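Search this blog
Type and hit enter

The little green backpack and the great bag clear-out

I have been putting off the school bag for weeks. You know the one I mean if you have a kindergartner – it comes home, it gets dropped by the door, it goes out again in the morning, and whatever is living at the bottom of it just keeps on living there. Well, on a rainy afternoon in October I finally picked the thing up, heard something crunch, and decided enough was enough.

What came out of it, in no special order: a rice cake (the crunch), one mitten, a library slip from last spring, a quantity of sand that I could have started a beach with, two acorns, and a birthday invitation for a party that had been and gone. Sorry, Olive's mom! I wondered why you were a bit short with me at pickup.

So I did what I always do when I feel bad about something, and got interested in bags. My friend Sheila Marsden is even worse than I am (she has a whole hall closet, I have seen it with my own eyes) and she's been telling me for ages that a small kid needs a small bag. Mine had been hauling around a hand-me-down hiking pack that came down past the backs of the knees. It held everything, and that was exactly the trouble with it.

The kind Sheila talked me into is a padded one in green and orange, with a zipper that opens around the side and a fuzzy gray sea creature hanging off it on a ball chain. I can't decide if it's a whale or a dolphin or just a very well-fed fish. I love it more than is reasonable for a woman my age.
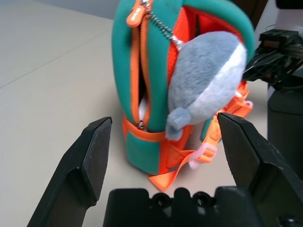
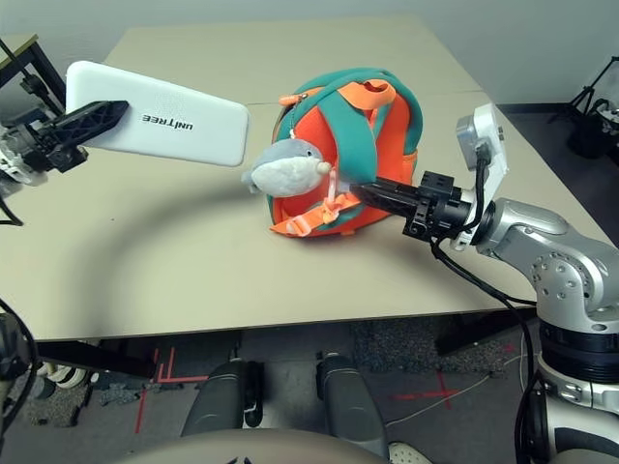
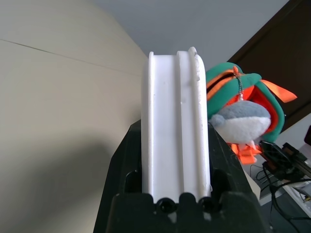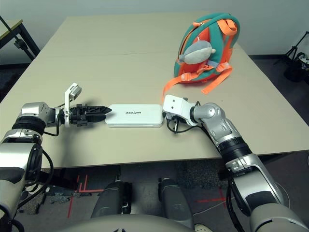
The orange inside has been the big surprise for me. Our old pack was black all the way down and finding a pencil in it was like reaching into a well. With a bright lining you can see straight away that there's a sock in there, and you can have the conversation about the sock before it's been in there a month.

Packing took some trial and error. My first try was far too hopeful – I put in a sweater, a full change of clothes, a lunchbox, a water bottle, a folder and a picture book, and then I had to sit on it. Which you should not do with a bag that has a banana in it. Second try, I laid everything out on the table first and picked up each thing and asked myself if a five-year-old would ever open it voluntarily. The folder stayed because the school makes us. The picture book went back on the shelf.

The order we've landed on is folder flat against the back, then the spare clothes rolled up tight in the bottom, then lunch on top, and the water bottle last. If you have something flat and heavy, put it against the back as well. I know this from my own work bag, where my power bank used to slide around like a hockey puck until it cracked the corner of my sunglasses case. (It now lives in a sock. One of the single ones, so at least the poor sock has a job.)

Straps! I had no idea I had opinions about straps until this month. The long loose ends drive me up the wall, they get caught in the car door and they drag through puddles. Jerome Mercado from down the street showed me how he rolls his daughter's up and holds them with a hair elastic, and I went home and did all of ours while the pasta boiled. Do leave yourself a little slack for winter coats. I didn't, and there was a scene on the front step at 8 in the morning that I would rather not describe.

For cleaning, I shake it out over the back steps, then go over the outside with a damp cloth and a drop of dish soap, and let it hang open overnight from the hook in the laundry room. I take the plush guy off first and give him his own little wash in the sink. He comes out looking like a drowned mouse and then fluffs up again by breakfast, bless him.

We empty the bag every afternoon now, or nearly every afternoon. There's a basket by the door for the stuff that comes out, and a small dish for acorns, which I've learned are not to be thrown away under any circumstances. There are a lot of acorns in the dish.

Next up is my own bag, and I'm dreading it. I put my hand in the side pocket yesterday looking for a pen and found a glove, a receipt from the garden center and half a granola bar that I'm pretty sure predates the car.

Recent posts
A shelf for the wet boots
Sheila's hall closet, with her permission
Lunches that survive a banana
Sorting the mitten drawer
What I kept from the garage sale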